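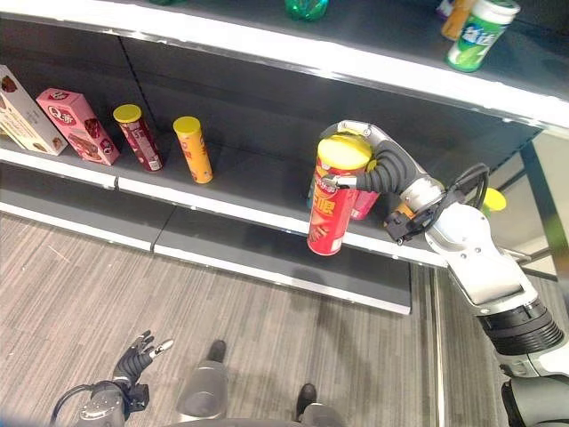
# Handden shelf set

Teleoperated demonstrations of a two-armed robot with multi-fingered hands working at store-style shelving. Recorded in the Varnovville room in July. Maintained by Kusum Chauhan.

## Contents

- 3285 demonstrations, one task per file
- 149 held back for evaluation, listed in `holdout.txt` (not counted in the 3285)
- 5 task types
- 3 operators

Task types:

| id | task | arm |
|---|---|---|
| `pick_can` | take a chip can off the shelf by the top | right |
| `pick_box` | take a snack box off the shelf | right |
| `place_can` | set a can down in a gap | right |
| `swap` | exchange two items on the same shelf | both |
| `front` | pull an item forward to the shelf lip | either |

The chip cans have plastic lids and come in more than one color. Instructions name the color ("pick up the red can"). More than one red can may be on the shelf, so check `target_slot` before assuming the text is enough to identify the target.

## How it was recorded

The operator wears gloves and watches the head view on a monitor. Arm motion follows the operator's wrists; finger motion follows the gloves. The base is parked before each demonstration and does not move until the file is closed.

The idle hand is still tracked. In right-arm tasks the left hand often sits open in the lower part of the head view. Its joint values are real readings, so mask them yourself if you don't want them.

## File layout

```
demo_<n>/
 head.mp4
 joints.npy
 fingers.npy
 meta.json
```

`joints.npy` holds both arms, left first. `fingers.npy` uses the same order. `meta.json` has the task id, the instruction text, `target_slot`, the operator code and the result.

Result is one of `ok`, `dropped`, `wrong_item`, `timeout`. Failed demonstrations are kept. Filter on `ok` for plain imitation.

## Known problems

- The hand covers the items behind it during most grasps. Slot labels come from the layout sheet, not from video.
- Cable movement at the right wrist shows up as small jumps in the last arm joint. We did not smooth it.
- Glove calibration drifts over a long session. Harish Bhatia added a recalibration step partway through; files recorded after that have `recal: true`.
- Package text is in more than one language. Item names in the metadata are our own short names and won't match the print.

## Loading

```
from handden import load
demos = load("shelf", result="ok", task="pick_can")
```

The loader skips the holdout files unless you pass `holdout=True`.

## To do

- [ ] second shelf height for `place_can`
- [ ] move the layout sheets into the repo
- [x] fix swapped left/right in early `swap` files

Send label corrections to Kusum with the demo number and the field.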